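Can a robot arm pick mixed small items out of a bin yet, without somebody watching it?
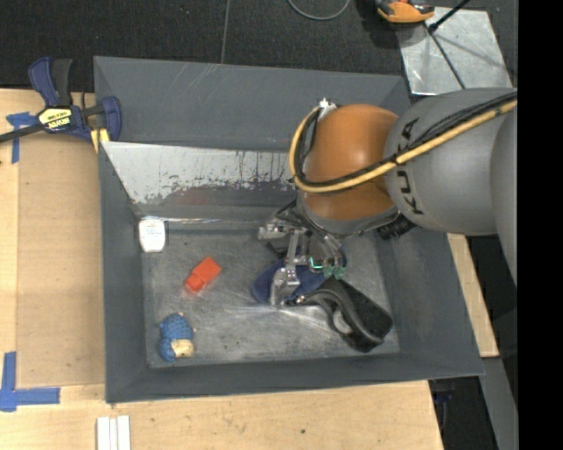

The task and what I would like to know

Posted by Minttu Vuorinen

I run a small repair and resale shop with my brother. We buy returned goods by the crate: toys, hand tools, small containers, all together in one load. The first job of every morning is to take the things out one by one and put them on the right shelf. It is boring work and it hurts the back, and I would like very much to give it to a machine.

The items are like those in the picture. A white container, a small blue toy figure, something red-orange and blocky, and dark things lying close to each other on a metal floor. For a person this is nothing. My niece can do it while she talks on the phone.

A salesman from Serkton told me on Tuesday that picking from a bin is "a solved problem". Then I asked a man at Lultico, who sells a different arm, and he said it is solved if all the parts are the same. These are two different answers and I do not know which one to believe.

We have no engineer. We have one room, one long table and normal electricity. Speed is not important to me, because the machine could work in the evening when we are gone. But I do not want to come in the morning and find it stopped at the second item. Has anybody used such a thing for mixed goods, in a real shop and not at a fair? Please write also if the experience was bad.

I apologize for my English, I hope that the meaning is clear.

Posted by varemard_packing

We have one at the Varemard site. It works on mixed returns in the night shift, so I can give you some numbers, but they are ours and your goods are different.

In January we kept a log for one week. The arm tried 963 picks and it needed a person 40 times. Most of the stops were of three kinds. The first was dark items on top of or against other dark items, where the camera took them for one object. The second was a thing with a loop or a handle: the finger goes through the loop, lifts, and the item hangs at a bad angle. The third was small things pushed into the corner of the bin, where the gripper touches the wall before it touches the item. A bin with sloping sides helps a little with this last one.

A bare metal floor was also a problem for us. It gives reflections, and a red item makes a second, weaker red spot beside itself. We put a matte mat in the bottom and the false picks became fewer. I would do this first, it costs almost nothing.

So my answer is yes, it can do the work, but "without somebody watching" is not true yet. For us one person looks after 2 arms and does other work between the stops. If your shop is empty in the evening, the first bad pick can end the shift. Ask the seller what the arm does after a failed pick. Ours can be set to try from another side and then leave the item and go on — without this setting I would not buy it.

Also ask about the fence or the scanner for safety, and who pays for it. It was not in our first offer.

Posted by prata_user

no. just hire a student for the mornings

we tried the Prata one and sent it back after 30 days. good with boxes, very bad with toys

Posted by oldbench

I agree with the long reply above, I want only to add one thing. Do not let the seller bring his own items to the demonstration. Fill a bin from your own crate, do not arrange anything, and ask him to run it until it is empty. Then ask him to pour the same items back in and run it again. The second time is often quite different from the first.

Look also at what happens after the pick. Taking a thing out is one job and knowing the right shelf is another, and they are sometimes sold as separate software. For a toy figure and a hand tool the sorting is easy. For two containers of similar size, where only the label is different, we still do it by hand.

If both sellers refuse to test with your crate, I would wait another year and buy a higher table for your back.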